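3.2 The table and the balls

I went through more table coverings than I'd like to admit before settling on plain brown kraft paper. It's cheap, it doesn't shine, and a yellow-green tennis ball shows up on it beautifully (we tried green felt first, on the Bodorent bench, and that was a mistake!). The grid is just blue tape, laid by hand, so please don't expect graph paper. I use the cells as rough addresses when I write up where a ball sits, and for that they're plenty good enough.

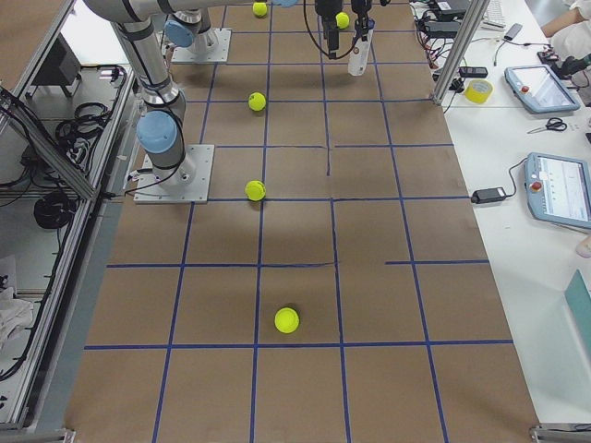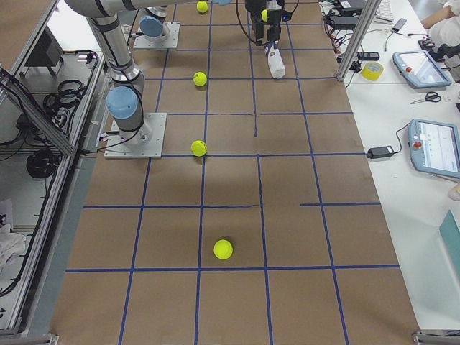
Figure 3. Tennis balls on the taped paper grid: five balls (first picture) and four (second picture).

I never wanted the balls in tidy rows. For the Zillgate layouts I let them sit wherever they liked, in the middle of a cell or right up against the tape, and wrote down the nearest line as well as the cell. A ball on a line gets both cells in my notes, which made the sheets messier but saved a lot of arguing later on. All 27 layouts were noted this way, and the full list is in the Mirnico appendix, with my spelling mistakes left in.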